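Karon Manipulation Protocol: Recording and Screening Wrist-View Demonstrations

Print this page | E-mail this page
Shares: 23

This guide sets out the procedure used in the Karon project to record tabletop demonstrations with wrist-mounted cameras and to prepare them for policy training. It is intended for research staff and graduate students who have completed the laboratory safety induction. Familiarity with teleoperation and with the Zultwood logging software is assumed.

1. Prepare the work surface

Set the arms to their home pose and confirm that each emergency stop is within reach of the operator. Lay out the objects listed on the session sheet. Positions should be varied between episodes, including placements close to the walls, as policies trained only on central placements performed poorly in our December trials.

Do not clean the surface part-way through a session. A change in the background between episodes is difficult to separate from a change in the task, and it complicates the comparison described in section 4.

2. Check the wrist views

Open the live preview for every wrist camera. Both fingertips must remain in view when the gripper is fully open. Where another arm enters the view, leave it there; the policy will meet the same obstruction at test time.

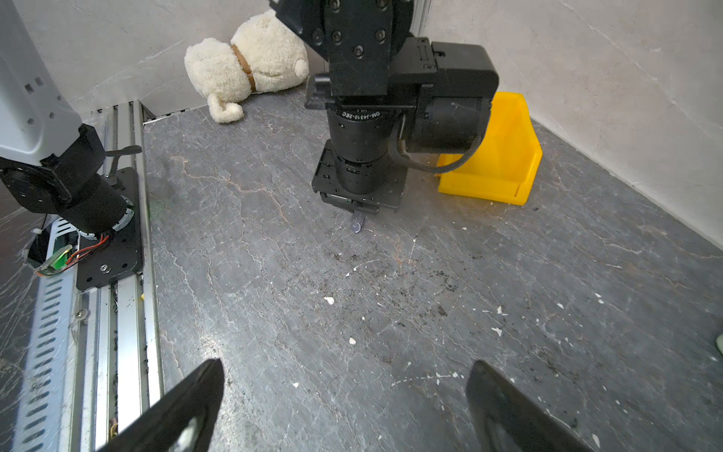 Record a short static clip from each camera before the first episode and save it under the session name. Exposure and white balance are to be locked at this point. If either is altered later, close the session and begin a new one.

3. Record the demonstrations

A standard session consists of 200 episodes. For each episode:

Start the Zultwood log and wait for the synchronization message.
Approach the target at a steady speed, with the gripper open.
Pause briefly before closing the fingers.
Complete the task named on the session sheet and return to the home pose.
Mark the episode as accepted, failed or uncertain.

Failed episodes must be kept. They are excluded from imitation training but are used by the Buschmann filter, which learns to score grasp attempts from the wrist view alone. An operator who is unsure of the outcome should select "uncertain" and continue.
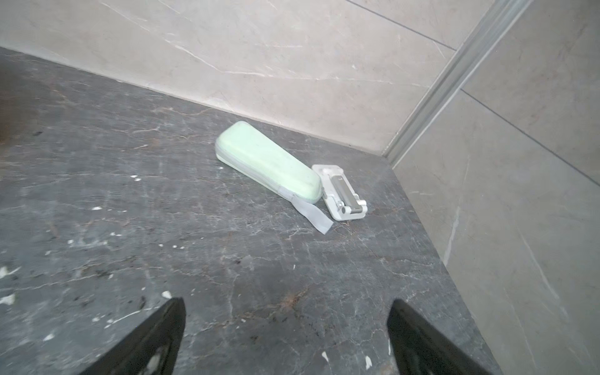 Wrist view with the gripper open: a mint-green glasses case and a white folding phone stand near the back wall.

4. Screen and split the data

Run the filter over the complete session and review every episode for which its score disagrees with the operator's label. Two reviewers should work independently. Episodes on which they differ are moved to the held-out folder.

In the Iltau evaluation set, 799 episodes remained after screening. Policies trained on the screened data recovered from a missed first grasp more often than those trained on the unscreened recordings. The improvement was greatest for objects placed against a wall and was negligible for objects in open space. We have not yet tested the method with transparent objects.

Assign whole sessions, and never individual episodes, to the training and test splits. Neighbouring episodes share lighting and surface marks, and dividing them between splits will inflate the reported success rate.

5. Archive the session

Copy the raw video, joint logs and labels to the project store. Include the session sheet and the version number of the filter. Local copies may be deleted after 21 days, once the checksum report has been received.

Comments (0)

This site uses cookies to analyze traffic and remember your preferences. By continuing to browse, you agree to our use of cookies.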